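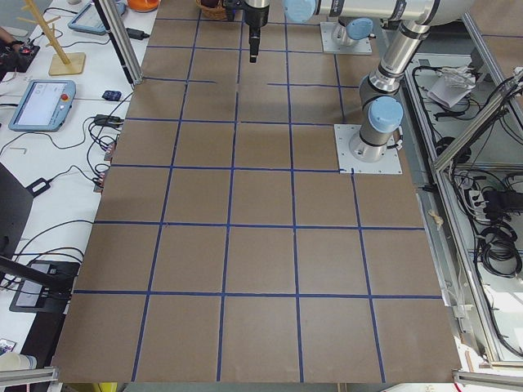
Photo: Javenell

Opinion > Automation > Safety

5 min read

I pressed the red button and one robot stopped. The other one kept going.

I've told this story a few times now, and people who work with two-arm cells tend to nod before I get to the end, which bothers me more than the incident did. So let me tell it properly and then complain for a while.

At Javenell we run a pair of arms over one table. The job we call Apaza is simple to explain: fruit on the table, basket at the side, two arms sharing the work. We wanted 1000 clean runs before changing anything, and we were on run 829, feeling pretty good about ourselves (always a bad sign!). The left arm had closed on an apple and started up, and a loop of its cable hooked on the other gripper as they passed. I saw the cable go tight. I hit the stop on the pendant nearest my hand, the left arm froze exactly the way it's supposed to, and the right arm carried on with its path, dragging the cable along with it.

It took me a second to understand what I was looking at. Then I lunged for the second pendant, knocked a pen on the floor, found the other button, and that was that. One cable ruined, one connector pulled half out of its housing, a bruised apple. Nobody was hurt. My hands were a little shaky and I went and ate a sandwich in the parking lot.

Here's what had gone wrong on paper. Each arm came with its own controller and its own pendant, and each pendant's stop button was wired to its own arm. The link that was supposed to tie the two stop circuits together had been taken out while we chased a different fault back in December, and it never went back in. Piketti, the program we use to coordinate the arms, did notice that the left one had dropped out. The log has the message 102 milliseconds after my hand came down. It wrote "peer not responding" in yellow and let the right arm finish its move.

In yellow!
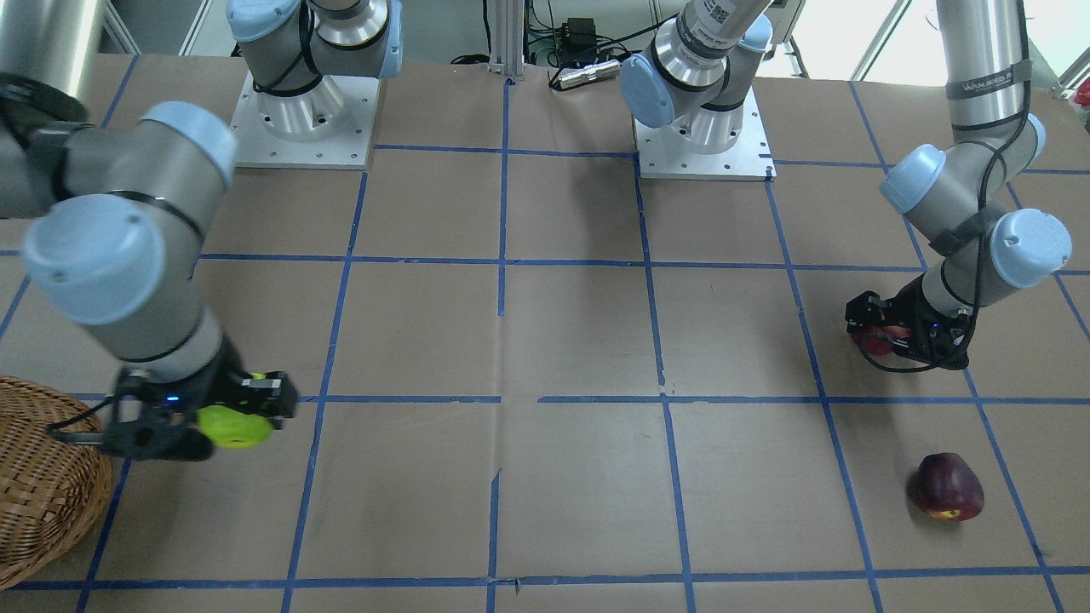 Two arms, one table, an apple in each gripper.

Now, the report we wrote afterward was fine. It said the link had been left out, and it said to put it back and check it. I signed it. But I think the report lets the rest of us off easy, me included. A missing wire is the kind of cause everybody likes, since you can hold it in your hand and fix it before lunch. What I can't get past is that the whole setup let me believe something false about a red button for weeks, and I never once tested it with both arms moving. I'd tested each button on its own. Left button, left arm, stops. Right button, right arm, stops. Check, check, coffee.

My opinion, and I'll defend it with anyone: if two machines can reach each other, they are one machine, and every stop button near them should stop all of it. I don't care that they shipped in separate crates. I don't care that it's annoying to restart both when only one has a problem (it is, I've grumbled about it every day since). A person who's scared doesn't read labels. You grab the red thing you can reach, and at that moment you're expecting the world to hold still.

I've heard the other side of this from people I respect. Stopping a healthy arm in mid-move can drop a part, or leave it parked somewhere awkward, and there are heavy loads where that really is its own hazard. Fair enough. Do the risk assessment for the heavy load. For an apple, please, drop the apple.
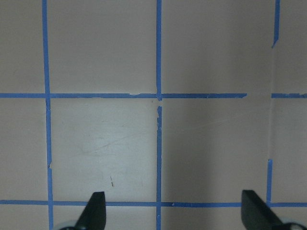
Small faults you've gotten used to are the other half of my complaint. That cable had brushed the gripper before. I'd seen it, somebody else had seen it, and we'd pushed it back with a finger and kept running. The clearance we'd planned between the two arms at the crossing point was 55 millimeters, and a slack loop of cable eats that easily. We're the same way with the tape on the table. There's a gap in the middle line where a piece tore away, and on the right a strip ends in a ragged point and doesn't pick up again until farther down, and I had stopped seeing any of it. The tape is harmless, I should say, the arms don't use it for anything. But my eyes had treated the cable just like the tape, and the cable wasn't harmless.

Since then I've gotten a bit obnoxious. Before the first run of the day I start both arms on a slow path and hit one button, and then I start them again and hit the other one. It takes a couple of minutes. I asked for the coordinator to treat a lost arm as a full stop, and we got that change. I also asked for the cables to be clipped closer to the links. We bought clips from Zuvow, and they're okay, though one has already popped off and I'm trying out a different size on the forearm.

If you run a cell like ours, go do the button test with everything moving. Do it slow, stand back, and write down which button you pressed and what kept going. I'd like to hear from you if the answer surprised you.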